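The Penia Letter, Sep 14, 2023

Kitchen corner: One kettle, many opinions

The old kettle at Stistberg has boiled its last. It had been with us since 2014 and took its retirement during the morning break, with up to 100 cups of tea still expected of it that day. Toon Goossens held a short service over the recycling bin. Attendance was good – there was cake.

Its replacement is black, round and rather pleased with itself. It comes from the same supplier as the Barroso kettle, and it has already been criticized for being the wrong color, the wrong shape and too far from the cookies.

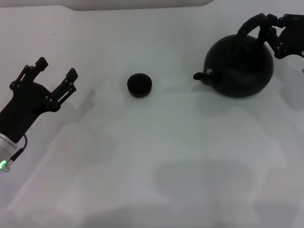

2 min read

On a white table a black kettle looks very serious, like a bowler hat with a spout. The spout is short, so pour slowly and aim with care. People who fill those enormous mugs from the Oltow picnic should allow extra time.

House rules are the same as before. Fill it from the cold tap, don't leave an inch of water sulking in the bottom overnight, and descale it when your name comes up on the list. The list is on the fridge, under the other list.

Complaints about the kettle go to Toon at extension 3791. He prefers them before lunch. Requests for a second kettle have been received and are being enjoyed – the budget line for this one covered the kettle and a box of teabags, and the teabags are already gone.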